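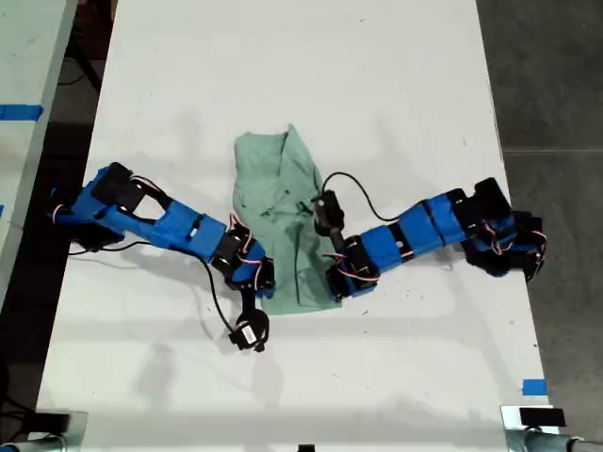
Will the Lurkeo leak panel shut off the water by itself?

Only if a valve kit is wired to it. The panel on its own sounds an alarm, lights the zone and sends a signal to your building management system. With the valve kit fitted, it can also close a motorized valve on the supply line.

Lurkeo 9-Zone Water Leak Detection Panel
Sold and supported by Reltholm Building Supply, Ventura

Item number: LK-9
Availability: In stock
Warranty: 3 years on the panel, one year on cable and probes
Price: Trade accounts only. Log in or call the counter.

Overview

The Lurkeo LK-9 is a wall-mounted panel that watches up to nine separate areas of a building for water. Each zone takes either a run of sensing cable or a set of spot probes. When water touches the cable or a probe, the zone light turns red, the sounder starts and the zone relay changes state.

Most of our customers are facilities teams and maintenance contractors looking after offices, clinics and mid-size apartment buildings. The usual places to cover are boiler rooms, server rooms, the floor under rooftop air handlers, riser closets and the space below tenant kitchens. The panel doesn't need a computer or a subscription. It can be tied into a larger system later on.

What's in the box

LK-9 panel with lockable steel cover
Two cover keys
Backup battery
End-of-line resistors, one for each zone
Zone label sheet
Mounting screws and anchors
Installation manual (printed)

Sensing cable, probes, leader cable and valve kits are sold separately.

Specifications

Zones: 9
Maximum sensing cable per zone: 200 feet
Zone inputs: sensing cable or spot probes (not both on the same zone)
Outputs: one relay per zone, one common alarm relay, one common fault relay
Sounder: built in, can be silenced from the front
Display: one alarm light and one fault light per zone
Power: hardwired line power, with battery backup
Mounting: surface, indoor use only
Cable entry: knockouts top and bottom
Cover finish: gray powder coat

Choosing between cable and probes

Sensing cable is the better choice where water could come from anywhere along a line, such as under a raised floor or around the edge of a boiler room. It lies flat and is held down with clips. Water at any point along the cable sets off the zone. The LK-9 doesn't tell you how far along the cable the water is, so if you need to find the leak quickly, keep the runs short and use more zones.

Spot probes suit small areas with one low point. Drip pans, floor drains and sump covers are typical. Probes are cheaper and easier to wipe clean, but a probe only sees water that reaches it. Set the probe at the lowest spot. Pour a cup of water on the floor and see where it goes if you aren't sure.

Don't run sensing cable where the floor is mopped every day. It will go into alarm whenever the mop passes over it. Use a probe on a raised bracket instead.

Installation notes

The panel must be connected to line power by a licensed electrician. Zone wiring is low voltage and can be run by most maintenance crews, but check local rules first.

Mount the panel where someone will hear it. A panel in a locked basement with no link to a front desk or a monitoring service won't do much good overnight. If the panel has to go in a plant room, use the common alarm relay to drive a remote sounder near the engineer's office or the security desk.

Keep leader cable out of conduit that carries line power. Label both ends of every leader before you close anything up. The label sheet in the box fits the windows on the front of the panel and can be written on with any fine-tip marker.

An end-of-line resistor goes at the far end of each zone. Zones that aren't in use need a resistor across the terminals at the panel, or the fault light will stay on. This is the most common reason for calls to our counter, and it's covered in section 3 of the manual.

After wiring, test every zone with a damp cloth. Hold the cloth against the cable or probe until the alarm light comes on, then take it away, dry the spot and press reset. Write the result on the test card inside the cover.

Working with a building management system

Each zone relay can be wired as normally open or normally closed. Most management systems will accept either as a simple digital input. If you don't have spare inputs for every zone, bring back the common alarm and common fault relays and send someone to read the panel.

There is no network port on the LK-9. Customers who want network reporting should ask about an input module from their controls contractor.

Valve kit

The LK-V valve kit is a motorized ball valve with an actuator and a manual override lever. It is wired to the common alarm relay, or to a single zone relay if you only want that zone to close the supply. Think through what else is fed by the line before you fit one. Closing the main in a building with water-cooled equipment or a clinic can cause more trouble than a small leak, and some owners prefer an alarm and a phone call.

The valve does not reopen when the alarm clears. It has to be reset at the panel with the key.

Upkeep

Test all zones twice a year. Many of our customers do one of the two tests in October, before the rains. Wipe probes with a dry cloth. Vacuum around sensing cable and check that clips are tight. Cable that has been soaked in oil or cleaning chemicals should be replaced, as the jacket may no longer react the way it should.

The backup battery is a wear part and isn't covered by the warranty. Replace it when the fault light shows a battery fault – the code list is printed inside the cover.

Comments from customers

"We put one in at the Stalumcombe building to cover the risers and the server room. The wiring took longer than the panel did. It's plain to read and the night crew picked it up without training. I would like a louder sounder."
Marisol Cervantes, facilities manager

"Good panel. We had a fault on two zones the first day and it was the resistors, like the manual says. The cover key is the same on every unit, so we order spares in one go."
Eustaquio Espinoza, maintenance contractor

Parts and accessories

LK-C sensing cable, sold by the foot
LK-P spot probe, with or without raised bracket
LK-L leader cable
LK-V valve kit
LK-S remote sounder
LK-B replacement battery
LK-R end-of-line resistors, bag
Cable clips, self-adhesive or screw-down
Spare cover keys (order number 186)

Common questions

Can I mix cable and probes on one panel?
You can use cable on one zone and probes on another. Don't join them on the same zone.

Does it detect oil or glycol?
Plain oil won't set it off. A glycol and water mix usually will, but the panel isn't sold for that purpose and we suggest testing with a sample of your own mix.

Can the panel go outdoors in a weatherproof box?
The maker doesn't approve outdoor use, and the warranty won't cover it.

Do you install?
We supply parts only. The counter in Ventura keeps a list of contractors who have fitted the panel before.

Shipping and returns

Panels ship by ground service from our Ventura warehouse. Cable cut to length can't be returned. Unopened panels and accessories can come back with the original packing slip – call first for a return number. If a carton arrives damaged, note it on the driver's slip before signing and keep the packaging until we have replied.

Page last updated 2021-07-29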